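Recording with us at Neltutia: your questions answered

What are you collecting?
Short recordings of people doing ordinary things with their hands. Each one becomes an example for Lolia, our learning system, which picks up movements by studying how people make them. We love this work, and we hope some of that rubs off on you!

Why toys?
A toy packs an awful lot of handling into a small space. There are pegs to tap, little parts to pick up and gears that sit close together. We now have 445 toy recordings in the Hebden set, and every new pair of hands brings a different way of going about things.

What will I wear?
A black glove on each hand, with a controller strapped over the back. The controllers tell us where your hands are and which way they're turned. Leave your fingers free to bend as they like, and tell us if a strap feels tight.
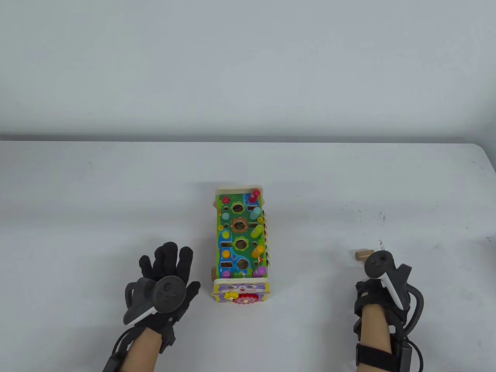 Bare forearms are best, so short sleeves or ones that roll up easily, please. Watches and bracelets can go in the tray by the door.

Do I have to do it the same way each time?
Please don't! If everybody picked up a mallet in exactly the same manner, Lolia would learn one grip and be stuck when the handle lay at another angle. Start from the left, start from the far end, swap hands. Variety is the good stuff.

Do you record close up as well?
Yes, and those are some of my favourites. The close views show how fingers wrap round a thin handle, a detail that's easy to lose from further back.

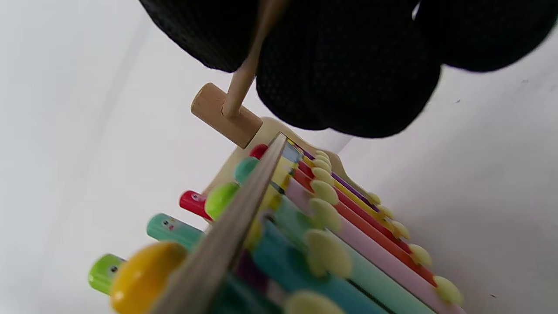
Mallet over the far end of the xylophone.

What if I drop something or miss?
Carry on. Pick it up if you can reach it and finish the task. Fumbles and second tries are useful, and we label them so that Lolia can tell them apart from clean runs.

What do I do with the hand I'm not using?
Rest it wherever it's comfortable, open and relaxed. One-handed tasks still count as two-handed recordings for us, and a quiet hand is worth learning from too.

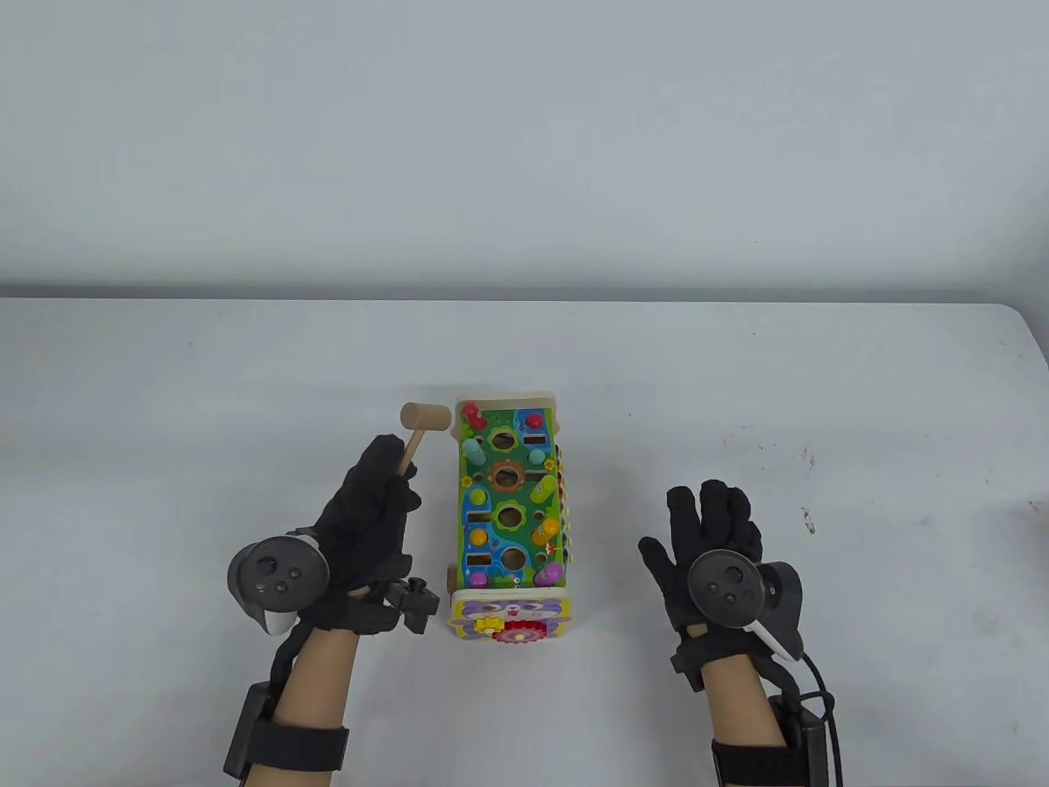 How long is a session?
We book 4 hours, with plenty of breaks and decent biscuits.

Who do I ask about anything else?
Hryhorii Koval looks after bookings and will gladly talk gloves for as long as you'll let him. New dates open in November.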